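Community Help > Home and Household > Textiles and Table Linens

Removing fold creases from a hall tablecloth without ironing

Our association rents a hall on the ground floor and supplies its own linens for member breakfasts. The tablecloths are a cotton and polyester blend and are stored folded for most of the year. When they are brought out in September, the creases remain visible throughout the morning. There is no ironing board on the premises. Members are requested to advise whether the creases can be removed on site, and whether the cloths should be stored differently.
Posted by Karim Sayegh

Maxine Grimshaw
The following procedure is suitable for most blended fabrics. Please consult the care label before proceeding.

1. Lay the cloth on the table the evening before use and center it so that the overhang is equal on both sides.

2. Mist the creases lightly with clean water and smooth the fabric by hand from the middle toward the edges. A cloth with a printed grid is helpful for this purpose, as any line that bends shows where the fabric still requires attention. 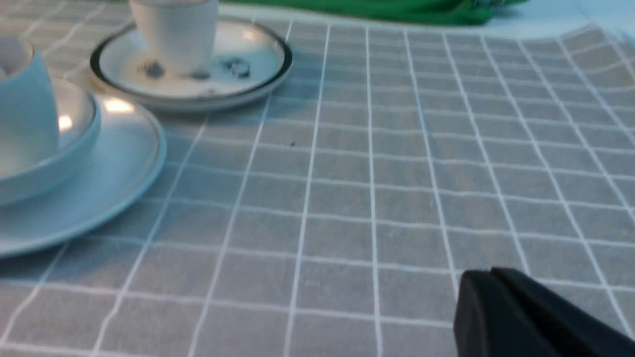

3. Leave the cloth undisturbed overnight. Chairs should not be pushed against the overhang during this time.

4. If creases remain in the morning, pass a hand-held steamer over them. Keep the nozzle moving and do not allow it to touch the fabric.

With regard to storage, cloths should be rolled onto a cardboard tube – not folded – and covered with a clean sheet. A tube 66 inches long is sufficient for a cloth 60 inches wide.

Uwe Stöcker
Tumble dry on low with a damp towel and remove promptly. This has always been adequate for our purposes.

Fedir Marchuk
I would add that starch should not be applied before long storage. We purchased a crease spray from Warnadex and it left marks on two of our darker cloths. Plain water is preferable.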